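3.2 Estimating the sky background on the Stomau plates

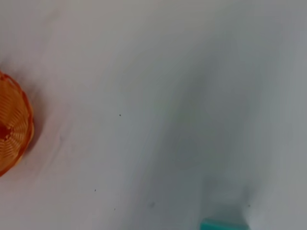
Before any star on an old photographic plate can be measured, one has to decide what the plate would have looked like without the star, and a good deal of our first year was spent on that rather humble question. The Stomau plates are negatives, so the sky is pale and the stars are dark, and the sky is hardly ever the same shade from one side of the glass to the other. Moonlight, thin cloud, uneven development and simple age all leave wide, gentle gradients behind them. Anyone who has not worked with plates may find it easier to start from something more familiar. In Figure 2 a broad, soft grey shadow lies over a pale surface, and there are a few tiny dark specks on the white as well. The eye separates the two kinds of darkness straight away by their size and the softness of their edges, and it would do so even if the shadow were a good deal deeper than the specks. A program that looks only at how dark each pixel is has no such luck. It will happily report the whole shadow as one enormous object, or else set its threshold so high that the specks are lost.

Our approach, which is built into the Fikre package, follows the eye as closely as we could manage. Each scan is divided into square cells, 72 pixels on a side, and in every cell we take the median after clipping away the darkest values. The medians are then joined up by a smooth surface, and this surface is taken off the scan before anything else is done. The choice of cell size gave us more trouble than we would like to admit. Small cells follow the gradients beautifully, but they also begin to swallow the outer parts of bright stars, whose images on the Stomau glass can be very large indeed. Big cells leave the stars alone and miss the steeper changes near the plate corners. We tried a fair range of sizes on a test set chosen in February, with plates from good nights and dreadful ones, and settled on the value above as the kindest compromise.
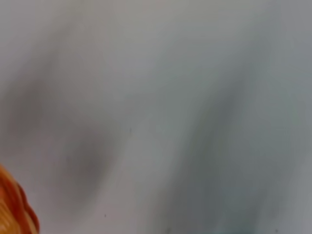
Would it not be simpler to leave out the worst plates altogether, one of the referees asked us, and to build the catalogue from those where the sky is nearly flat to begin with? It is a fair question, and we did think hard about it. The full set holds 1,846 plates taken over 26 years, and the poor ones are by no means spread evenly through that time. They fall mostly in the early part of the record, when the emulsion was slower and the exposures had to be longer, and this is just the stretch in which the slowly varying stars are most interesting. Dropping them would leave a tidy catalogue with a large hole at the beginning. We have therefore kept every plate for which a background surface could be fitted, and added a quality flag, so that readers who prefer the cautious selection may make it for themselves.

The flag takes its value from the scatter that remains in the cells once the surface has been removed. It says nothing about the seeing or the depth of the exposure, both of which are dealt with in Section 3.4, and we would gently ask users not to read it as an overall mark for the plate.

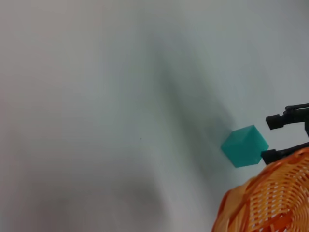
For an outside check we turned to the Plundirden survey, which covers the northern part of the same fields with an electronic detector and so has none of the troubles of glass. Stars common to both were matched by position, and the differences in brightness were plotted against distance from the plate centre. Before the background was removed, these differences grew steadily towards the corners. Afterwards the trend fell to roughly 2 per cent, well below the scatter of a single measurement. A small leftover slope can still be seen along the eastern edge of the plates scanned on the older Sasunus machine. We suspect uneven lighting in the scanner itself, though the glass has been returned to its store and we have not yet been able to scan the same plates on the newer one. For the present the slope is left in the published values, and the plates concerned are marked in the last column of Table 5.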